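Section 4. Steaming and Setting Up Your Samples Before a Fitting

Hi again, Ludmila Murín here. If you've made it through Section 3, your Memum dress form is standing up and its height lock is on, so we can get to the part I like best, the clothes! I run fittings for a small label called Zistirel, and most of what follows is how I do it in our studio, with corrections from Omolara Ezeani, who cuts our patterns and has strong feelings about shoulder seams.

What you need: the form, the Lunemow hand steamer, the short brush that came in the steamer box, 40 glass-head pins, and a flat surface you can walk around. I have used a bed in a rented apartment plenty of times. An ironing board is too narrow for anything bigger than a shirt.

4.1 Fill and heat the steamer

1. Unplug the steamer and twist the tank to the left until the two dots line up.

2. Pour in 300 ml of distilled water. The line on the tank is hard to read in bad light, so I use a measuring cup.

3. Push the tank back on and twist right until you hear the click. If it didn't click, take it off and try again.

4. Plug in and wait for the ready light to stop blinking. Mine always seems to take forever when a model is standing there waiting.

CAUTION: Steam burns. Keep your free hand away from the front of the head, and never steam a garment while someone is wearing it, not even just the hem, not even if they say they don't mind.

4.2 Relax the fabric

5. Lay the sample out flat and smooth it with your palms from the center outward. Don't pull! Knits grow when you pull them and then your notes are all wrong.

6. Let it rest for 24 minutes if it came out of a shipping bag. I know, it's an odd number, but that's what the Sani timer that comes with the form is set to and I never changed it.
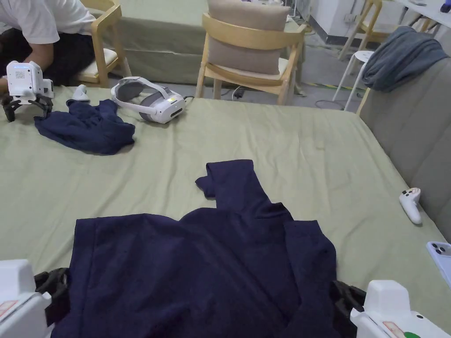
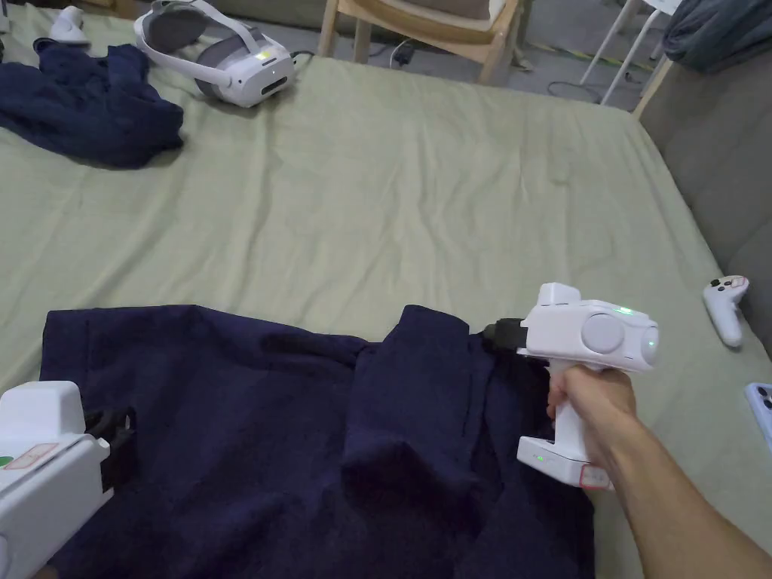 Navy fabric on a sage-green sheet.

7. Check the care label before any heat goes near the piece. Samples often come without one, in which case test the inside of a seam allowance first and let it cool.

8. Steam from the wrong side with the head held a finger's width off the cloth. Long slow passes, bottom to top. For velvet or anything brushed, finish with the short brush, going with the nap.

Note: If the steamer spits, you have it tilted too far back. Bring it upright, give it a few seconds, and aim the first puff into a towel.

4.3 Dress the form

9. Take the arms off the form (Section 3, step 6, if you skipped it like I did the first time).

10. Put the garment on, shoulders first, and match the side seams to the tape lines on the form. Omolara wants me to add that the tape shows where the seam should be, so if yours is swinging toward the front, write it down and leave it alone for now.

11. Pin at center front, center back and both underarms. Angle the pins down so they don't work loose.

12. Step back and look from every side before you touch anything. I take my notes on paper, front and back on separate sheets, with the style number in the corner. The last one was 1152, a coat we ended up recutting completely.

CAUTION: Let the garment cool before you put it on the form. Warm, damp cloth can lift the tape lines, and replacing them is a miserable afternoon.

4.4 Putting things away

13. Empty the tank over a sink, every time, even between fittings on the same day.

14. Leave the steamer upright with the tank off until it's fully cool, then wrap the cord loosely.

15. Pull the pins and count them back into the box. If you're one short, check the hem.

Go on to Section 5 for adjusting the bust and waist dials.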